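Moved from a gas hob to induction in May and have had enough questions from family that I'm putting it all in one thread. Flat, two adults, one child, nothing fancy cooked.

The hob is a Vetemier, four zones, the plain one without the joined-up middle bit. The shop also had an Asinus that was a bit cheaper, but the controls were at the back and I didn't want to reach over a pan of boiling pasta to turn it down.

Electrics first. Our old gas hob only needed a spark, so there was no proper supply behind it. The electrician had to run a new cable from the consumer unit, through the hall cupboard and under the kitchen units. It took him most of a day and it cost more than the hob did.

Ask about this before you order anything. I ordered first and then had a large box in the hallway for three weeks.

The gas pipe also had to be capped. Different person, different visit. Adamczyk did ours, a small local firm, and they came at 8 in the morning and were gone before nine. We still have gas for the boiler so the meter stayed.

Pans. Take a fridge magnet round your cupboard. If it sticks firmly to the base, the pan will work. If it slides off, it won't. If it sort of clings, the pan will probably work but slowly, and ours buzzes.

We lost the two aluminium saucepans and the big frying pan. Kept the cast iron, the milk pan and the pressure cooker. The replacements are Sollano, stainless steel, bought one at a time as we needed them.

I did try one of those metal discs you put under an old pan. It gets very hot, takes ages, and you're left with a hot disc to put somewhere. Went to the charity shop.

Speed. Water for pasta is quicker than it was on gas, quick enough that I now chop things before I switch it on. I burnt onions twice in the first week by doing it the old way round.

Low heat took longer to learn. Setting 1 will melt butter and hold it. Setting 3 is my porridge setting. On 6 it will catch if you walk off.

The noise surprised me. There's a fan underneath that carries on for a few minutes after you've finished, and the light pans hum on the high settings. The cast iron is silent. My mum thought something was wrong with it and turned it off at the wall.

Touch controls are my main complaint. Wet fingers don't register, and a splash of water on the panel makes it beep and shut down. I keep a tea towel over my shoulder now. If I were buying again I'd pay extra for knobs.

Cleaning is the best part. Wipe it when it's cool, done. No lifting off pan supports and soaking them in the sink. For burnt sugar use a scraper held flat, and do it while the glass is still slightly warm.

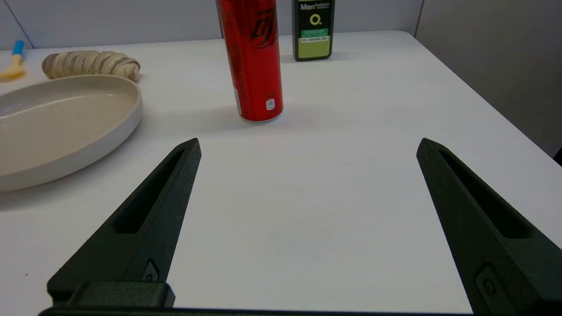 White tabletop, green fingers.

Mehwish Hayat asked about the wok. A round-bottomed one is no use at all. We've got a flat-bottomed carbon steel one and it's fine, but the heat stays in the base and doesn't come up the sides, so cook less at once and keep it moving.

She also asked about bills. I can't give a clean answer. We changed tariff the same month and our gas use drops in summer anyway. I'll look again after a full winter.

The kitchen stays cooler, and that I'm sure of. The window used to steam up every evening and it mostly doesn't now — only when there's rice on.

One for anyone with a pacemaker: read the manual and ask your clinic before you buy. Ours gives a distance to keep from the hob, and my father-in-law checked with his.

Still to sort: the gap at the back where the old hob was slightly deeper. There's a strip of worktop showing a raw edge and I've got sealant but haven't used it yet. Will add to this when I have.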